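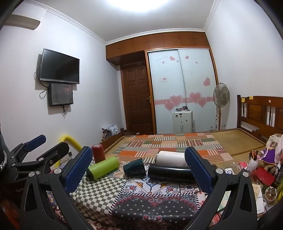 Touring shows at the Stonine: worth it this season?

rowhousekate
Saw the Hoekstra company do their dance hall musical at the Stonine last night. Second week of the run. The band was live, 8 players, and you could hear every one of them. The lead has a good voice but she was drowned out in the opening number. By the second act they had fixed the sound. I paid for the balcony and had no complaints about the view.

pitlane
I was there the same night and I would not say they fixed it. Under the balcony it was muddy right to the end. I missed most of the lyrics in the duet.

rowhousekate
Where were you sitting? It was clear up top.

pitlane
Row S, left side.

matinee_only
The Stonine has 900 seats and the last 200 are under that overhang. It has been bad for sound as long as I have been going. I don't blame the company for it.

oldprompter
I do blame them a little. The opera group that came through in August sounded fine from the same rows. They put extra speakers under there. Hoekstra has been touring long enough to do the same.

matinee_only
The opera group charged more too.

oldprompter
Two dollars more.

tapshoes
Nobody has mentioned the dancing. The ensemble was the best thing in it. The staircase number got a long hand at the matinee and it earned it. The script is thin, but I didn't go for the script.

pitlane
Agree on the dancing. I would still cut 20 minutes from the first act.

sumgate_sue
Does anyone know if they are taking it to Sumgate? It's a two hour drive for me to the Stonine and I don't like driving back at night.

rowhousekate
The program lists Sumgate as the next stop. No dates printed. Call the box office there.
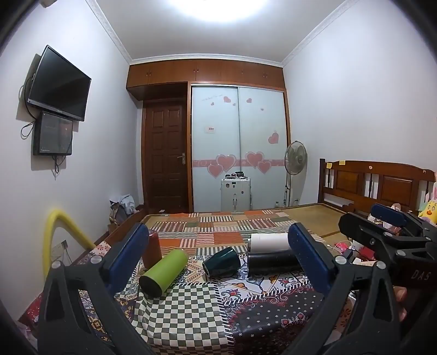

Parking and start times

sumgate_sue
Thanks, I will call. If I end up at the Stonine after all, where do people park?

matinee_only
The Sineleo garage. It's a short walk and the exit moves faster than the one next door. Get there by 6:30 for an evening show.

tapshoes
I use the street behind the stage door. Free after 6, but it fills up.

oldprompter
Check the signs on that street before you leave the car. One side is permit only now.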